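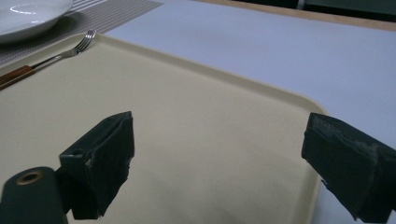 4.3 Does the planner need the grasp score?

Most of the gain reported for Adell comes from its grasp score, a learned value that ranks candidate grasps before the planner sees them. We were not convinced. The score was trained and tested on the same kind of table-top clutter, and a ranker can look good there by learning where cutlery tends to lie.

We therefore ran the Soltum planner twice on 500 held-out starts, once with the score and once with candidates in random order. Everything else stayed fixed, including the 22 ms control step. Figure 4 shows one view from the hand-held gripper, with a fork lying across a cream tray and the fingers wide apart. Views of this sort make up much of the training set of 3,061 clips, and thin handles on plain trays are where we expected the score to help most.

It helped less than claimed. Random order cost us 7 extra failures, and most of those were time-outs – the planner found a usable grasp but too late. Dervishi's earlier runs on Ngata point the same way, although her time limit was looser and the two sets of numbers should not be compared directly.

Figure 4. Wrist view of a fork on a tray, with both gripper fingers in the foreground.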